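How to Hand Your Folding Table to a Robot Without Losing the People Who Fold

Posted 24/02/2024 by Lụa Quách, floor lead, Oltberg children's wear returns

A folding machine will arrive at your workplace in two stages. First comes a slide deck in which it has already arrived and everyone is happy. Then, a good while later, comes a person with a hand-held gripper who would like to borrow your table. This guide covers the second stage, which gets less attention and no catering.

We handle returned kids' clothes. They come out of the bag, get checked, get folded and go back on the shelf. Our project is called Sengar, for reasons the people who named it have kept to themselves. The hardware comes from Drerkik. The idea is that our folders work the grippers by hand, the recordings teach the arm, and the arm takes over the dull half of the job. Which half is dull was decided upstairs, so we had to decide it again.

Step 1. Settle the pay before you settle the table

Demonstrating is work. It's slower than folding, it's harder on the wrist, and it makes your piece rate look terrible. Before anyone picks up a gripper, get it in writing that demonstration hours are paid at the person's average rate and stay out of the productivity report. Ours didn't stay out. For one week in November our best folder was officially our worst, and a dashboard sent her a link to a training video on folding.

Also ask who owns the recordings and whether they can be used to grade anybody. If the answer is "we haven't thought about that," sit down and wait while they think about it.

Step 2. Give the work its own table 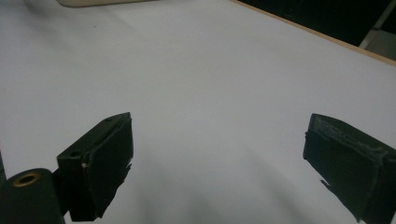 Pick a table that nobody eats lunch at, and write that on the wall. The temptation is to use a corner of the packing bench, and you'll regret it by noon, when the tape gun and three coats have moved in. A plain pale top is a good choice, and you want it as bare between garments as ours is here, with nothing waiting between the fingers. Clear it every time. People who have folded for years keep a little pile at the elbow without knowing it, and asking them to give up the pile is the first real change to their day. Ask nicely.

Set the height for the shortest person on the rota and give everyone else something to complain about. Put a mat on the floor. The arm won't need one, but it hasn't started yet.

Step 3. Sort the garments by how annoying they are

Managers will suggest starting with the bestsellers. Start with annoyance. We made 2 bins, "folds itself" and "has opinions." Flat tees and plain leggings go in the first. Anything with a frill, a hood, a slippery lining or feet goes in the second. Your folders can do this sort with their eyes shut, and it's worth recording their reasons, in their words. "This one creeps" turned out to be more use to the Drerkik engineers than a page of fabric codes.

Step 4. Teach the hands to be slower than they are
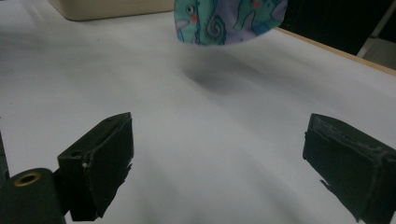

Experienced folders are bad at this for the first hour, and you should warn them. The whole craft is a flick of the wrist, and now you are asking for it through two stiff black fingers. Thịnh Thân, who trains our new starters, has them talk through each fold out loud, which slows the hands down and clears the area of bystanders. Keep the fingers wide until you mean to close them. With a light cloth like that teal and lavender print, up off the table with a shadow under it, remember that you can't feel the fabric the way you would in your hand, so you have to watch it. That takes a different kind of attention and it's tiring. We cap a turn at 60 minutes, and then the person goes back to ordinary folding, or to a chair.

Don't correct every bad fold. The engineers want the fumbles too, provided they're marked as fumbles. Your folders will hate this. They've spent years hiding their fumbles from people like me.

Step 5. Agree on what counts as done

Somebody will have promised a number. Ours was 1,000 demonstrations, and for a while the number was all anyone talked about, so naturally people did the easy bin. Set the target per bin and look at the awkward one first. Put a heap in the plan as well, since that's how clothes come out of a returns bag.

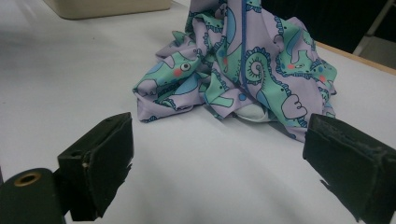
Emeo wrote in after reading a draft of this page to say that the heap is the job. Folding a flat shirt never wore anyone out, the message went on; what wears you out is finding the shoulders, and if the arm only ever gets shirts that a person has already laid flat, then you've hired the person to be the arm's assistant and should at least change the badge.

I've left the draft as it was and put that remark on the wall, next to the one about lunch.

Step 6. Write down what happens to the freed-up time

Do this before there is any. Our folders asked for the stain and repair desk, where you get to decide things, and for a proper handover of the checking work. Upstairs asked for more bags. We got the repair desk in writing for everyone who demonstrated, plus a review after the arm's first month on the easy bin. If you leave this step for later, the time will be spent for you.

Step 7. Keep folding by hand

Keep one table going with no grippers and no arm, and rotate people through it. You'll need it when the arm is down, and new starters need somewhere to learn the job from a person. Book the table in the rota under its own name, or it will become storage.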